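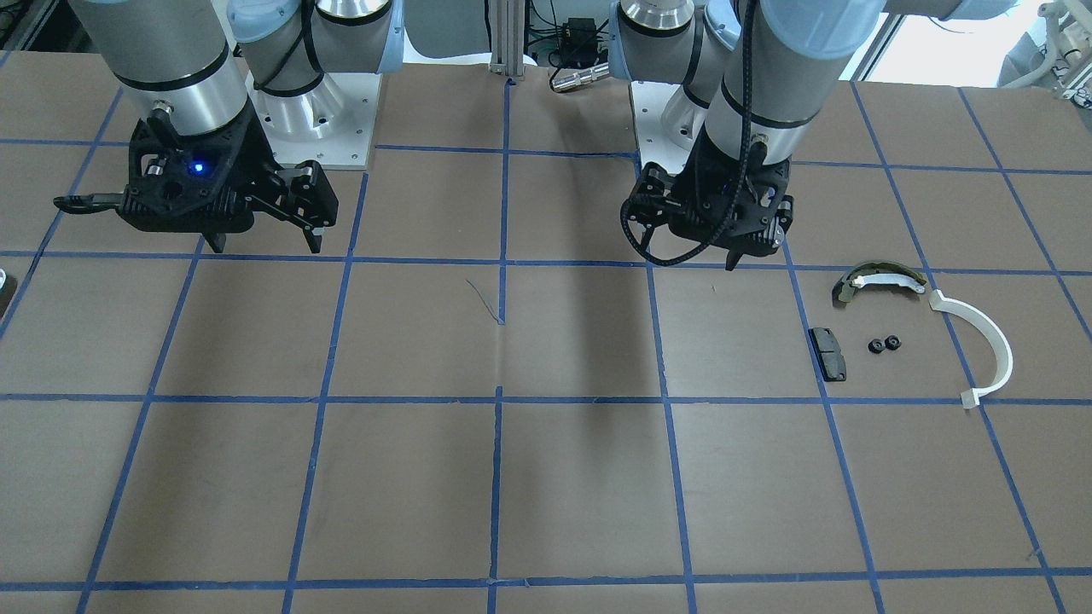

Varnside Blue Layout Tape, 30-yard roll

By Dilwyn Pumphrey, 9 November 2023

I've been a masking tape person most of my life, and I'm now completely sold on the blue stuff. Iestyn Jarman passed me a half-used roll of Varnside in June and I bought my own the same week. It tears clean by hand, sits flat on a brown tabletop and shows up from across the room, even with shadows falling over it. Great color!

My favorite use is marking off a table into big squares for sorting parts. A black brake pad and a couple of little black nuts can sit together in one square and you'll find them again at a glance. I tried the Grindine tape before, and it kept curling up at the ends – very annoying when you're sliding things around. 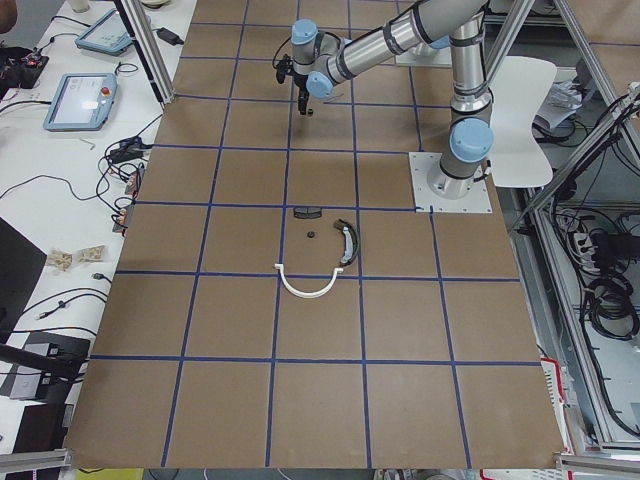

How big to make the squares took me a few tries. My first grid was far too small for anything but screws, so I pulled it all up (no goo left behind, lovely) and went bigger. Even then, long or curvy pieces won't always stay inside the lines. The white U-shaped plastic part lies right across a strip, while the small dark mesh piece has plenty of room. I don't mind that a bit, and the tape is thin enough that parts lie nicely over it.

Gripes? The cardboard core squashes easily, and the loose end is a pain to find – fold a corner over when you put it away. I'd still buy it again tomorrow, and I'd love to see a wider roll.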